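Drutonside Neighbors Help Board
Home office and small repairs
2,848 views

Cables on the floor under my desk, how do I get them up for good?

Posted by Yolanda Barrios

Hi everyone! I finally have a room of my own to work in (a former guest room, gray striped carpet, one wall with one double outlet) and I love it to pieces, except for the floor. Everything that plugs in ends up down there in a pile near the wall, and I keep catching the thin black cable with my chair. I've coiled things, I've tucked things behind the desk leg, and two weeks later it's spaghetti again.

The desk is 46 inches wide with a flat underside, and I rent, so no drilling into the walls. Drilling into the desk is fine, it's mine. I'd like to spend under 50 dollars. What has worked for you? I'm excited to get this right before my sister comes to stay in August and sees it!

Reijo Hyvönen

Tray under the desk. Get one. Done.

Okay, a little more, my wife says that was rude. I have the wire mesh kind and it holds the power strip and all the bricks. Four screws. Measure your desktop thickness first so they don't come through the top. Mine did, on one corner, and there's a mug living on that spot now.

Demetrio Aranda
Marked helpful by the poster

Oh, this is my favorite kind of job! I've done my own desk, my daughter's desk and the front counter at the shop where I work, and every time I'm surprised at how good it feels to see carpet again. Set aside an evening, put some music on, and go in this order.

Pull everything out first

Shut down whatever is running, unplug it all at the wall and drag the whole tangle out to where you can see it. Roll the chair out of the room completely. If it stays nearby, a caster will find a cable, and a thin cable that gets rolled over day after day can go bad inside while the outside still looks fine. Run each one through your fingers and feel for flat spots or nicks. Toss any that have them.

Sort by where things end up

Make one pile for what has to reach the wall, and another for what only goes from one thing on the desk to another. The second pile never needs to touch the floor at all. The third pile (there's always a third pile) is the stuff that isn't connected to anything. I had a phone charger in there for a phone I gave away years ago!

A loose black cable wandering over the carpet in S curves is the one to deal with first, before anything bundled up by the wall. A coil at least stays where you put it. The long loose one is what feet and wheels catch.
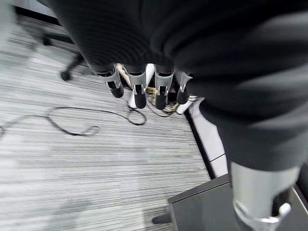 Shorten before you hide

Measure the run from the device to the outlet, following the desk leg, and add a hand's width for slack. Anything a lot longer than that should be swapped for a shorter cable or folded back and forth into a flat bundle. I use hook-and-loop ties, a roll of 100 from Plolel, and I still have most of it. Please skip the plastic zip ties, you'll want to redo this at some point and cutting them off next to a cord is no fun.

If you have network cable in a bright color, be glad! You can follow it with your eyes all the way. For the black ones, wrap a bit of masking tape on both ends and write what it is.

Then put it up

Tray toward the back of the desk, like Reijo says, power strip inside with the outlets facing up. One cord goes down the back leg to the wall, tied in three places. Leave the power bricks some air and don't bury them under other stuff.

Yuk-lan Chiang

Agree with all of Demetrio's list. If you don't want screws there are clamp-on trays, mine is a Plosus and it grips the back edge of the desk. It slides a bit if you overload it. Also vacuum while everything is out!! Nearly a whole cup of dust came from behind mine.

Yolanda Barrios

Ordered the clamp-on one and the ties. Chair is already in the hallway. Thank you all so much, I'm starting at seven tonight!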